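4. Mapping the table grid in Porkik

Once the grid is registered, you can stop typing coordinates and start telling the planner "cup to C3" – and it just works out the rest! This section covers a two-arm table with one fixed camera and one head camera. If you only have a single arm, skip steps 4 and 5.

Before you start, finish the camera calibration in section 3 and check that both arms show as Ready in the Staltex driver panel.

1. Open Workspace > Grid and choose New from tape. Pick the fixed camera as the source.

2. Clear loose objects from the cells and click Detect lines. Porkik looks for long straight strips and fits a plane through them. Painter's tape on matte paper gives lovely clean results.

3. Drag any corner marker that landed in the wrong place. Small wrinkles in the paper are fine. A torn patch next to a tape line can pull the fit sideways, so check those corners at full zoom.

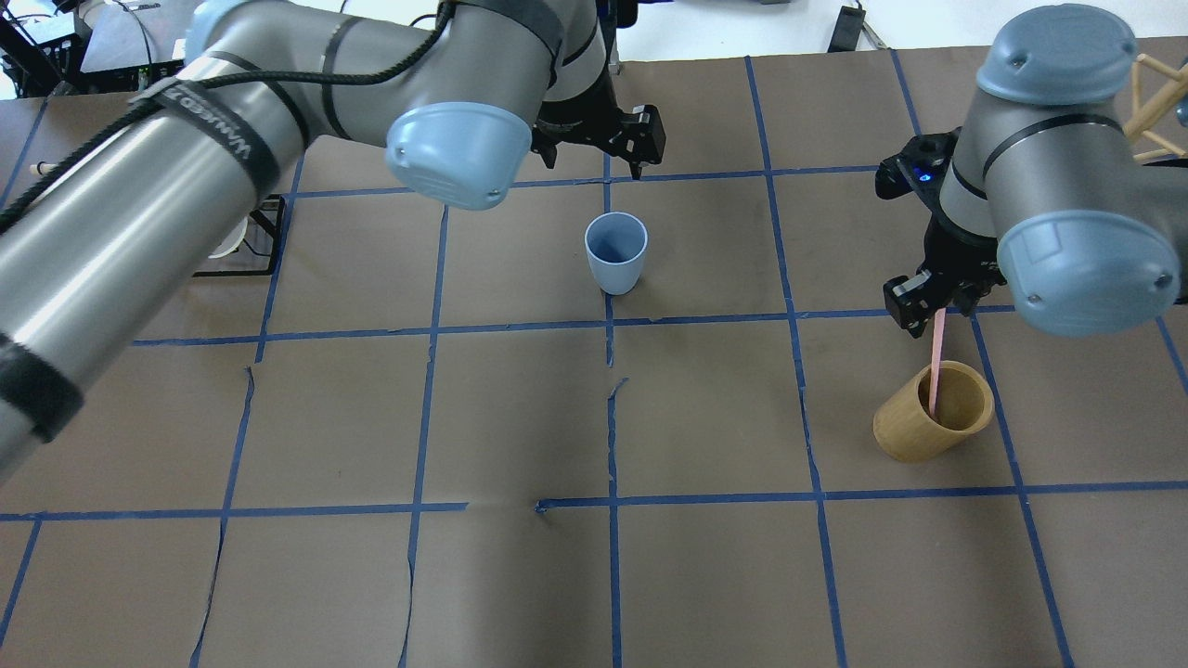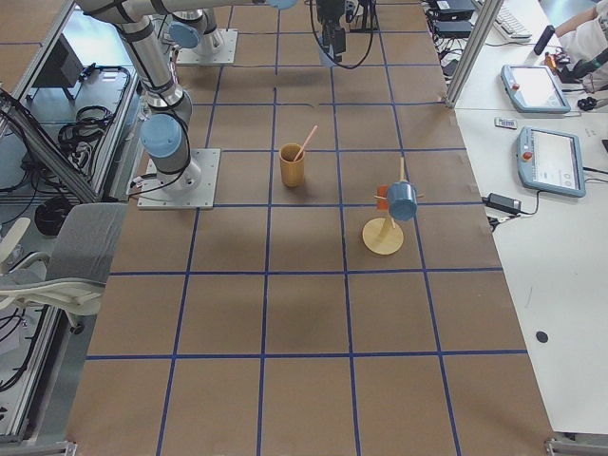 4. Assign cells to arms. Click a cell, then press L, R or B (both). Cells marked B are shared, and the planner will only let one gripper into a shared cell at a time.

CAUTION: Keep a hand near the emergency stop the first time you run with shared cells. The lock only covers the grippers and wrists. Elbows are handled by the collision checker, so that has to be switched on as well.

5. Set the handover delay. The default is 115 ms and suits most tables. If one arm waits at the border of a free cell for no clear reason, lower it in small steps.

6. Put your objects back and click Find objects. Each one gets a colored outline and a cell name. Thin things such as straws are the fun part: the detector treats a straw and the cup it stands in as two linked objects, so you can grasp one without the planner trying to move both.

Note: If a straw is missing from the list, turn on Head camera assist. The second viewpoint often picks up the part of the straw that the fixed camera loses against the rim.

7. Run Test reach. Each arm hovers over its own cells at a safe height, 23 cm above the paper. Cells that fail turn gray in the map, and you can still place objects there by hand.

8. Save the grid. Kröger format is best if you want to share it with another station, as it keeps the arm assignments too.

If you see error 318 (plane fit unstable), go back to step 2 and detect again with the arms parked. An arm hanging over the far lines is the usual cause.

Next: 5. Writing your first task in Lollano script

Share 5
Comments 23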